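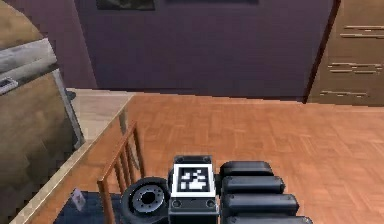
The simulated bedroom, with the hand out over the parquet.

I've been sceptical about simulated training since Dexter Pangilinan first talked me into trying it, and last Tuesday didn't help.

The job was dull. Move the hand across a child's bedroom, keep clear of the cot, stop in front of the wardrobe. We ran it 3,312 times in Gedano, which is the simulator everyone at our place swears by, and the log came back with 2,615 marked as clean passes. Dexter was very pleased with that. I asked to watch a few.

I picked one from the clean pile and the fingers went straight through the cot rail. No bump, no stop, no warning in the log. The next one I opened did the same thing. The rail had a shape you could see but no shape you could hit — somebody had switched off collisions on the furniture to make the thing run faster, and it never got switched back on.

So what does 2,615 mean? As far as I can tell, it means the hand reached the wardrobe by whatever route it fancied. A real cot would have been shoved across the floor, and I don't want to think about one with a baby in it.

Marilou Fajardo says I'm making too much of a ticked box. Her view is that a fault like this is cheap in simulation, and that finding it is what simulation is for. Fine, but we found it by eye, after lunch, and the plan was to put the same controller on the real arm at Starkindale in August. Nothing in the software would have stopped us.

Collisions are back on now and Dexter has started a fresh batch of 1,000. He has also added a check that drives the hand into the rail on purpose and fails the whole batch if it doesn't feel anything. I like that check. I'd like it more if it covered the wardrobe and the walls as well, and I've told him so twice.

The August date hasn't moved. I've asked for it to.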